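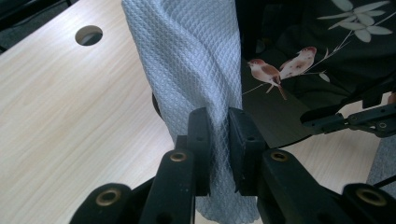
March, 4:30 pm. Cloth handling for the club project, second bench session with the hand grippers. Ruth and Octavio had one each and I kept the log. Count is now 280 takes, against the 785 we promised Maritza before the class demo. The pale blue cloth is still the best one for practice. Its raised diamond weave pulls out of shape where the pads squeeze it, so you can judge the pinch by eye, which I can't do on the dark one with the sparrows. Pinching low gathers it into diagonal folds and the bottom flares out again. I'd like the next takes pinched nearer a corner.

Folder is Zulu on the lab machine, 4 subfolders, one per cloth. Octavio renamed his halfway through, fixed now.

Pad gap: Ruth wants it a little tighter. I'd leave it until Anselmo has looked at the linkage screws - he set them last time and didn't write down how far.

To do: charge both packs, print more log sheets, ask Maritza if the demo is folding only or hanging too.

E. Alvarado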